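Notes from the Radton club arm, part 4: the shadow problem

The Radton robotics club has two arms now, and this post is about the older one, the one we call Kisemis after the kit it started from.
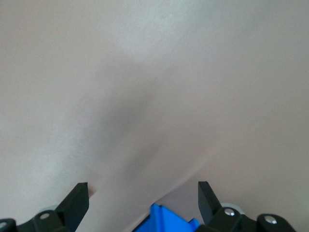 Last time I left off with the descent routine. The arm moves to a point over the target, lowers in short steps, and stops when the wrist view meets a threshold. In the first version the threshold was plain average brightness over the middle third of the image. That was a poor choice and I knew it when I typed it, but it took ten minutes to write and the club needed something that moved before the September open evening.

The trouble with average brightness is that the arm brings its own shadow along. Over a pale surface with the overhead lights on, the wrist blocks some of the light, and a soft gray patch sits in the view between the finger tips. It has no hard edge. It fades out over a large part of the image, so any rule that looks for a boundary finds either nothing or something different on every step. Our code was reading the patch as an object. The arm would go down, decide it had arrived, close on air, and report a good grasp.

We tried three fixes.

The first was a fixed mask. The fingers and the mount always show up at the bottom of the view, so masking them is easy and we should have done it on day one. Masking the shadow is a different matter. It changes shape with height and with where the arm is on the bench. A mask big enough to cover it at every height left us with two strips at the sides and not much to work with.

The second was a local contrast test. Instead of asking how dark a region is, the code asks how fast the brightness changes from one small block to the next. A real part has an edge somewhere. A shadow from a wide ceiling panel mostly doesn't. This worked far better and it's what we run today. The block size matters a lot. Too small and it picks up sensor grain, too large and it misses thin parts such as washers. We settled on a value of 40, in pixels per side, after an evening of trying everything the Marchetti parts tray had in it.

The third was a lamp on the wrist. I was against it because of the cable, and I still am. It did fill in the shadow, but it put a glare spot on anything shiny. The lamp is back in the drawer.

For anyone following along with their own build, the current order of operations is:

Move to the point above the target.
Grab a view and apply the finger mask.
Run the contrast test on the remaining blocks.
If no block passes, lower one step and repeat.
If a block passes, center on it and check again.
Close only after 2 passes in a row.

The double check costs time. It also got rid of most of the false grasps that were left, so it stays.

Testing was done the dull way. We logged every view the arm took while the descent routine ran over bare surface, with nothing to pick up, and then did the same with parts laid out. The full log came to around 3,000 views. Of those, 1,601 were bare surface, and they were the useful ones. A few of the newer members thought it was odd to spend club time recording nothing at all. I'd suggest it to any group doing this kind of work. With only full trays in the log, the old brightness rule looked fine, and that's how it survived as long as it did.

One thing still open is exposure. The camera adjusts itself, and it does so at bad moments. Over a bright surface it pulls everything down, the shadow gets deeper, and the contrast numbers shift with it. Locking the exposure is possible on our board but the setting doesn't survive a restart, so for now there's a line in the startup script that sets it again and a second line that reads it back. If the read fails the arm refuses to home. This has annoyed people. I'm leaving it in.

Color is also open. Pale surfaces come out slightly pink in our views, more so toward the sides, and I haven't decided if that's the white balance or the lens. The contrast test works on gray values, so it doesn't hurt us yet. It will when we get to sorting by color, which is the task at the Ustthorpe meet.

Next on the list is finger alignment. The tips have to meet squarely to hold flat parts, and the printed brackets flex more than I'd like under load. I have a dial gauge on loan until the end of the month and plan to measure the flex at three grip settings. Numbers in part 5.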